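Pešek Narrow-Neck Vase: Two Versions Compared
Reviewed by Moushumi Sarkar
19/06/2020

The Pešek vase is sold in clear glass and in matte white. Both are meant for small bouquets, the kind that come home from a grocery store and look lost in anything wider than a drinking glass. I bought one of each from Dodari and used them on a white table against a white wall. A plain background hides very little, so stem placement and balance are easy to judge.

The product sheet gives a capacity of 400 ml. To the brim, measured with a kitchen jug, that is correct for the glass version. The white one holds slightly less. I would not fill either past two thirds, and for most cut stems half is plenty.

Clear glass

The glass version is thin and has no visible seam. Against a pale wall it nearly disappears and what remains is the bouquet. Some people will want exactly that. I found it a mixed result: yellow and orange blossoms read well, but the stems are on show too, and any leaf left below the waterline is obvious within a day. Strip the lower leaves completely.

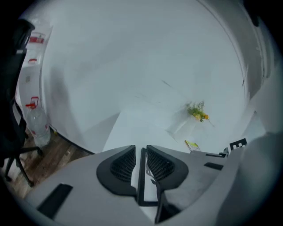

Glass version with yellow and orange blossoms. The outline is hard to pick out against white.

The second issue is lean. A short bunch with most of its flower heads on one side will settle toward that side, and the glass neck is too smooth to hold it. Turning the bunch moves the problem to a different side. A rubber band just below the rim fixes it, but in clear glass the band is visible. Vilém Čierny suggested a strip of clear tape across the opening. It works until the tape gets wet.

Cleaning is simple if you own a bottle brush. Without one, the bottom corner collects a film that a cloth cannot reach. Hard water leaves a ring at the fill line; white vinegar for 15 minutes removes it.

Matte white

Same maker, different behavior. The white version is tall with a narrow body and a slight taper, and stems pack together early, so a few sprigs of foliage are enough to lock the arrangement. I placed feathery greenery first, then a fern-type sprig on the opposite side, then the flowers. Blooms should sit low, close to the mouth. When I left them long, the whole thing looked top-heavy and it tipped once when the table was bumped. No damage, some water.
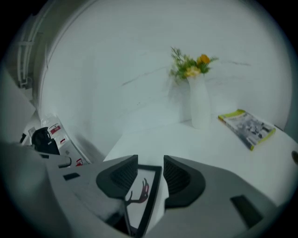

The matte finish does not reflect lamps or windows, a real advantage on a bright table. It does mark. Pollen and wet fingerprints both show, and pollen should be brushed off dry before any water touches it. A damp cloth first will smear it into the surface, and then you need dish soap. You also cannot see the water level. I check with a wooden skewer every second day.

I compared both with an older Cetik vase, bought in 1995 and still in use. The Cetik is heavier and far more stable, but its mouth is so wide that a small bunch falls flat against the rim. For ten stems or fewer, either Pešek is better.

Packaging was adequate. The glass vase came in a cardboard sleeve with no padding at the base, and I would like to see that changed. Dodari answered my email on the subject the same day and promised nothing.

Scores out of 100
Clear glass: 78
Matte white: 94

Recommended: the white, for mixed bunches with a lot of foliage. Buy the glass one if your stems are clean and straight and you do not mind changing the water daily. Neither is suitable for sunflowers or for branches of any weight.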